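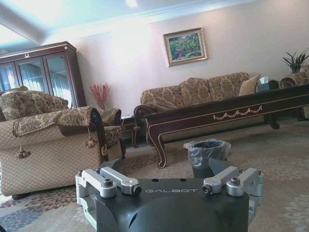

The bin between the fingers, front room, Storkden.

Number 44 was the one Shiuli Sheikh would talk about for months, though when it started it was only another go at the bin.

She had the handles, one in each fist, and the wrist view up on the laptop balanced on her knees. From in there the wastebasket looked small and dark, dead ahead between the fingers! The rug spread out around it in all its beiges and blues, and past that the big brocade sofa, and the coffee table with its gold garlands, as grand as a ballroom.

"Slower," said Shanthi Marikar from the hallway. It was her aunt's house and she had opinions about the speed of things in it. "You're teaching it to snatch."

"I'm teaching it to be keen."

"Teach it to be keen slower."

Shiuli laughed and eased off, because Shanthi was right, she was nearly always right about this part. Whatever your hands did went into the pile. If you dithered, Hemmin would learn to dither. If you sniffed and jerked your elbow, somewhere down the track Hemmin would jerk too, in a stranger's kitchen, with no cold to blame it on. They'd named the learner Hemmin back in January after the noise Shanthi made while reading its results, and the name had stuck to everything, the folders, the mugs, the group chat.

They needed 2000 goes by the end of winter. Bins, cushions, tissues, cups, the lot, in as many real homes as would have them. Shiuli had thought she'd be bored by the second morning. She wasn't! She'd never looked at a room so hard in her life. She knew now that a bin liner has a favourite side to be picked up from, and that a tassel on the edge of your view will pull your eye every single time, and that you have to decide, all through your shoulders, to leave it alone.

"Ready?" she said.

"Recording."

She brought the fingers forward. The folded rim of the bag came up grey and cloudy between them. At this point, on every go so far, she had stopped to think. You could see it in the traces, a little flat spot, same place each time, and Hemmin had picked it up faithfully. Last week at the Clurnar flat it had driven itself up to a bin, all alone, and paused there like a person who's forgotten why they came into the room.

This time Auntie called out from the kitchen, "Do you girls want mango or lime?"

"Lime!" said Shiuli, and closed the fingers, and lifted.

Shanthi came right into the room then, tea towel over her shoulder, and leaned down to the laptop. She ran the trace back. She ran it forward. She made the noise.

"There's no flat spot," she said.

"I was thinking about pickle."

"It's lovely. Look at it - straight in and up." She traced the line on the screen with one finger, all the way along, grinning. "Do me another one like that."

"I can't do it on purpose!"

"Auntie," Shanthi shouted over her shoulder, "ask her something else!"

There was a clatter of jars. Shiuli set the bin back on its patch of rug, wriggled her fingers and took hold of the handles again.

"What colour," came the voice from the kitchen, enjoying itself already, "should I paint the laundry?"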